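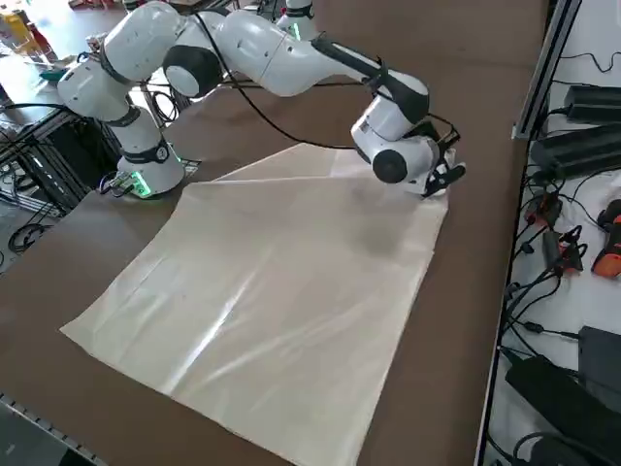
Hae-won Yeon thinks the whole argument about corners is a waste of a morning, and said so before I had my coat off. Her position, as near as I can give it: a satin square will not stay square whatever you do to it, so fold it in thirds, roll it, and stop pretending it is a napkin.

Wed 2 February

I'm writing it down because she may be right, and I would like to have it on record that I didn't agree at the time.

The question is still how to fold the cream squares so that they come out of the box without a hard line across the middle. Nirthorpe want them flat packed. Marinho, who sold us the cloth, say it "releases creases naturally." I have yet to meet a shiny cloth that does anything of the kind. Every crease I've ever put in one has been there at the end of the week, and usually it has brought a friend.

What we've been trying is the diagonal fold. Corner lifted, carried across, laid down so the top of the cloth makes a triangle over the rest. It looks good on the brown table. Pale cloth on a brown top is easy to read, you can see the fold line from across the room, and that's about the only thing I'd say for it without reservations.

Against it:

The long edge of the triangle is on the bias. Any woven cloth gives on the bias, and this one gives a lot. If you pull the corner at all while carrying it, the edge grows, and then it doesn't lie along anything when you put it down. You end up patting it back, and patting is how you get the small soft creases that run off at a slant. They don't look like much under the ceiling lights. Take the cloth to the window and they're all there.

The sheen makes it hard to judge. A bright streak can be a crease, or a bit of air under the cloth, or nothing but the lamp. I spent part of last June smoothing a streak that moved when I moved. So I don't accept "it looked flat" as a result any more, mine included. Run the side of your hand over it.

Gathering at the corner. When you pinch a corner hard enough to hold it, the cloth bunches behind the pinch. A small pinch slips, a big pinch bunches. Somebody will say there's a size in between. I'd like to see it done twice running.

Tried the Rurnidton method, meaning the sheet of instructions that came with their folding board. Lay the square on the board, line up the marks, fold to the center, fold again. On the cotton samples it was fine. On the cream it was fine until the board came out, at which point the cloth came with it. Their sheet says to remove the board "smoothly." I did it smoothly. I also did it fast, and slowly, and with Hae-won holding down the far side, and the only version that left the fold alone was the one where she held it, so that's two people for one square. For an order of 969 pieces I don't call that a method.

Also tried, for what it's worth:

Tissue in the fold. Helps. The line is rounder and comes out easier when you shake the cloth open. But the tissue walks. After 30 squares in a stack the bottom ones had tissue poking out one side, and it looks like somebody wrapped them in a hurry. Nirthorpe will not like it. I don't like it.

Steam before folding. I can't say it did anything. Hae-won says it did. We did not keep an unsteamed one next to it, so neither of us knows, and I've left it out of the summary until we do it properly.

Folding on a towel instead of the bare table. More grip underneath, so the flat part stays put while the flap comes over. This is the one thing I'd keep. It cost nothing and the bottom layer stopped creeping. Downside is lint. Cream shows less of it than navy would but it does show.

Rolling, Hae-won's way. I did a few to be fair. They came out with no hard line, I'll give her that. They also came out in a curl that wanted to go back to being a roll, and they don't stack. The box Sunon quoted us is a flat one, priced on a run of 1,000, and a roll leaves most of it empty. She says change the box. It's always change the box.

I did measure a few of the cloths while I had the tape out. They're meant to be 56 inches on both sides. The ones I checked were close in one direction and not so close in the other, which would explain a good deal about why the corners never meet, and would also mean we've been blaming our hands for something the cutter did. I'm not ready to put that in an email. Three cloths isn't a check. I'd want one from every bundle, laid out flat and left alone for a while before the tape goes on, as satin will tell you whatever length you want if you lean on it.

To do:

Measure one from each bundle, both directions, and both diagonals. Write the numbers on the bundle tag, please, and not on the bench.

Towel fold again, with the lint roller after. Compare with a bare-table fold from the same bundle.

Steamed and unsteamed, side by side, labeled.

Leave a diagonal-folded one under a weight until Monday. Open it in daylight, no smoothing first.

Ask Marinho what "naturally" means and how long it takes.

Hae-won has asked me to note that her roll is still on the shelf and still has no crease in it. Noted. It's been there since lunch.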